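From: Yamuna Poojary
To: Wysocka shared kitchen list
Subject: Re: Mixing bowls and the worktop

Leszek Marciniak wrote on Monday:

> Two questions before I put the order in.
>
> 1. Do we want more steel bowls or would people prefer glass? Mekero
> have glass ones at the moment and they look decent.
>
> 2. Teresa says the pale worktop is going dull and asks if we should
> put a mat down permanently. I don't mind either way but I'd like to
> settle it before the bread sessions start again in May.
>
> Leszek

Hello Leszek, hello all,

On the bowls, I would stay with steel. The glass ones are fine to look at but they are heavy once there is dough in them, and the shelf over the sink is already carrying more than I like. We also lost two glass jugs last winter on that floor. Steel gets dented and we carry on using it.

If you are ordering, please get the wide shape with the proper rim. The narrow ones from Bratness are hard to get a hand into and the dough sticks at the bottom where you can't reach it with a scraper. Celina has one of the narrow ones at home and says the same. She uses it for salad.

On the worktop, I am against a permanent mat. We tried this before Leszek joined. Flour gets under the edge, then water gets under the edge, and then somebody has to lift the whole thing and scrub. A mat that comes out for rolling and goes away afterwards is a different matter and I would be happy with that. There is a Fikamell one rolled up behind the trays if anyone wants to try it.

As for the dullness, I think it is mostly cleaning spray that isn't being rinsed off. Warm water and a drop of washing-up liquid, then a clean cloth, then dry it. Please don't use the green scourers on it. They are for the oven trays. Teresa, if there is a particular patch you had in mind, put a bit of tape next to it and I'll have a go when I am in.

Two pictures from the kitchen, the steel bowl is in the second:
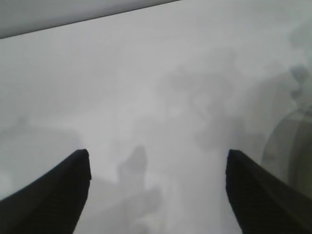
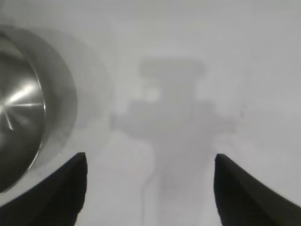

Back to the order. Raghavendra asked me for scales that go up in grams without switching themselves off halfway through weighing. His batch is 1,280 g of flour and he does it in parts of 200 g because the current scales give up if he pours too slowly. If Mekero have anything with a switch on the side — a real one, not a touch button — please add it. If not, leave it and I'll look elsewhere.

We also need tea towels. I counted 31 on the list inside the cupboard door, but plenty of those have gone home with people. If you have one in your wash, please bring it back, ironed or not.

I can't do Monday evenings until the end of the month, so someone else will need to let the bread group in. Celina has the other key.

Yamuna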